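17 octobre – cahier Gullatik, perception et planification

Repris la segmentation là où je l'avais laissée. Objectif du jour : que le planificateur cesse de proposer des prises sur des objets fusionnés.

Jeu rejoué : 3 000 images, mêmes réglages de caméra que la dernière fois. Version Filtden figée avant de commencer, pas de mise à jour en cours de route.

Seuil de profondeur
Passé de 12 à 8 mm. Les objets plats ressortent enfin du plan de la table, mais le bruit du feutre remonte aussi. Ajouté un filtre médian avant le calcul des normales. Temps par image : 29 ms, ça passe dans la boucle.

Plastiques transparents
Toujours le point faible. La profondeur traverse les bouteilles et le masque prend ce qu'il y a derrière. Essayé de reprendre le contour couleur quand la profondeur manque au centre du masque. Mieux sur les bouchons blancs, médiocre sur le corps. À ne pas activer par défaut. Le nœud publie maintenant un indicateur « profondeur incomplète » que le planificateur lit avant de noter les prises.

Planificateur
Limite fixée à 1 000 candidats par objet. Au-delà on perd du temps sans gagner de prise valide. Corrigé au passage une erreur de repère : la transformation main-caméra était appliquée deux fois après un redémarrage du nœud. Explique sans doute les décalages notés par Trornbridge dans leur ticket. Répondu, j'attends leur journal.

Table
Nappe bleu canard, objets dispersés. Trois cas à surveiller : le petit flacon au liquide vert pâle debout sur le chiffon brun, les lingettes qui mordent sur le bord droit du même chiffon, et la bouteille d'eau devant le bord de l'assiette crème. Pour la serviette gris foncé repliée, le dessous jaune risque de sortir comme un objet séparé ; fusion par continuité de hauteur à tester. La louche : manche noir et cuilleron métallique à garder sous une seule étiquette.
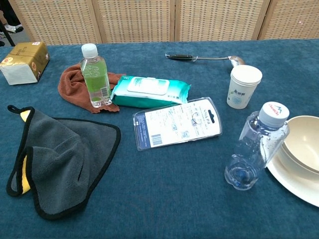 À faire
- Relancer le rejeu avec la fusion par hauteur, seuil inchangé.
- Écrire un test pour la double transformation.
- Demander à Alarcón le format des étiquettes, le leur a changé et notre lecteur ignore les deux derniers champs.
- Reporter à décembre l'estimation de pose pour la vaisselle.
- Nettoyer la branche, il reste des affichages de débogage dans le nœud de profondeur.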